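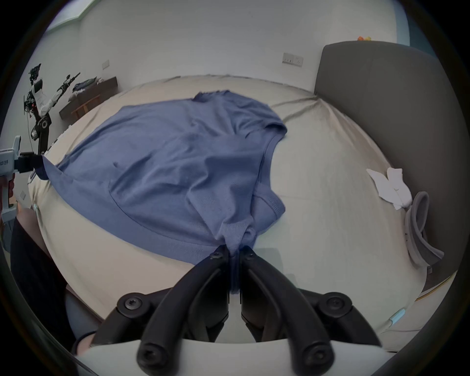

Suche Suchbegriff eingeben Los

Zwischenbericht zur Digitalisierung des Herbars Emanwood
Berichtszeitraum bis Dezember 2008
Bearbeitung: Jeptoo Simiyu, Jeptoo Athumani

Stand der Erfassung

Im Berichtszeitraum wurden 1216 Belege der Sammlung Kioko erfasst und in die Datenbank übernommen. Das Teilziel für die erste Förderphase liegt bei 2000 Belegen. Bei 219 Datensätzen fehlt noch die Georeferenzierung. Die Etiketten nennen dort nur den Distrikt oder verwenden Ortsnamen, die in den verfügbaren Ortsverzeichnissen nicht geführt werden. Diese Datensätze sind gesperrt und erscheinen nicht in der öffentlichen Abfrage.

Datenmodell und Export

Die Feldstruktur folgt Darwin Core. Sammlernummer und Revisionsetikett werden getrennt geführt, abweichende Bestimmungen bleiben mit Jahr und Bearbeiter erhalten. Der Export nach KML ist im Testbetrieb. Fehlerhafte Vorzeichen bei südlichen Breitengraden wurden im Importskript korrigiert, die betroffenen Datensätze neu eingelesen.

Abweichungen vom Arbeitsplan

Die Lieferung der Belege aus Stunmont erfolgte in 2 Teilsendungen, die zweite verspätet. Arbeitspaket 3 (Abgleich der Synonyme) beginnt daher erst im kommenden Quartal. Der Wartungsvertrag mit Clurkov für den Datenbankserver ist verlängert. Mehrkosten gegenüber dem Finanzplan entstehen nicht.

Nächste Schritte

- Nachbearbeitung der gesperrten Datensätze durch J. Athumani
- Freischaltung der Kartenansicht nach Abnahme des KML-Exports
- Abstimmung der Genauigkeitsangaben für geschützte Arten, Vorschlag: Rundung auf 0,1 Grad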